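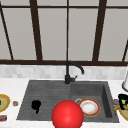

Project report, Saturnino Sepúlveda
2021-04-25

So my question was pretty simple — can a robot do the dishes yet? My answer after a whole April with the Pundine kitchen simulator is "sort of, if you're patient."

I ran 400 tries at getting one plate out of the sink and onto the counter. It worked 117 times. I was thrilled with that, because my first version got almost none! Most misses came from the grip closing too early, before it had the rim. Bowls were worse and I dropped them from the plan.

Chu, my lab partner, thinks a longer training run would help more than new code. We're trying that next — 3,000 practice grabs, plates only.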